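Vesumen Phrase Collection: Read Me First

Welcome, and thank you for downloading Vesumen! This file goes along with the collection and tries to tell you what is inside, how it was put together, and what to watch out for. It is longer than it strictly needs to be, but I would sooner you had it all in one place than have to write and ask (though you are very welcome to do that too).

Vesumen is a set of 1,332 everyday phrases that people use when they talk about the weather, written down by members of our conversation groups and sorted by hand. You will find small talk, grumbling, a good deal of advice about coats, and several ways of saying that it might rain later. 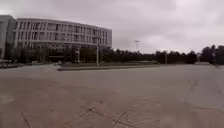

Roltuvden Language Club, Spoken Phrases Group

What is in the download

phrases.csv - the main table, one phrase per row
speakers.csv - age band and first language for each speaker, with no names
notes.txt - longer remarks on 214 of the phrases, mostly about tone
CHANGES.txt - what we fixed and when

The main table has 7 columns: id, phrase, topic, tone, speaker, setting, and comment. The topic column uses 19 labels, and they are spelled out at the top of notes.txt. "Gray skies" and "rain on the way" are separate labels, and yes, we argued over that one for most of an evening. If a phrase fit both, we chose the one the speaker said they had in mind.

How the phrases were gathered

Members carried a small notebook and wrote down what they heard themselves say, as close to word for word as they could manage. Later we typed everything up, read it out loud together, and took out anything that named a neighbor or a relative. Spelling was tidied. Grammar was left alone, so please don't correct "it don't look like clearing" - the speaker meant it just that way. 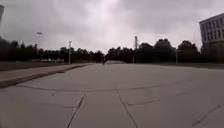
Open paving under an overcast sky.

Known problems

Summer is thin. Most of the notebooks came back in April, and you will notice a great many cold mornings and hardly any heat. The tone column is one person's judgment in most rows, so treat it kindly. A few comments still mention Dirnik, the old name for our sorting sheet, and those can be ignored.

Using it

You may use Vesumen for teaching, study, or your own projects, as long as you credit the club. Please don't try to work out who the speakers are. If you load the table in Nair, set the text encoding to UTF-8 before you open it or the apostrophes will come out as question marks.

Corrections are always welcome. Send them to Chun-hung Chang at the club, with the phrase id in the subject line, and they will go into the next version.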